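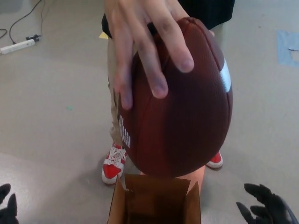

Hotirwood Youth Recreation – Equipment Lending Program

Home Programs Reports Contact

Progress report to the Jalali Fund, 2025-05-16
Prepared by Niloufar Hosseinzadeh

Dear members of the Fund,

With this report I would like to inform you how the sports equipment part of our grant is going.

The sorting of the old storage room is now finished. Footballs are packed in cardboard boxes, and the boxes go to the two neighbourhood centres which asked for them, Ivitz and Zerero. In total we have 251 items on the list, and around 1000 dollars of the equipment budget is still not spent. We would like to keep this money for pumps and spare needles, as many balls come back to us soft.

Two matters are delayed. The shelves for Ivitz did not arrive yet, so their boxes stay with us for the moment. Also the lending cards must be printed again – the telephone number on them was the old one. Hamidreza Zarei has spoken with the printer and the correction is free of charge.

Lending to families will start in September, as it was written in our application. Before this we will send you the complete list with the condition of each item.

Thank you for your patience with our questions about the receipts.

Print this page
E-mail this page

Recent reports
Colour labels for storage boxes
Winter skate lending
Zerero centre opening hours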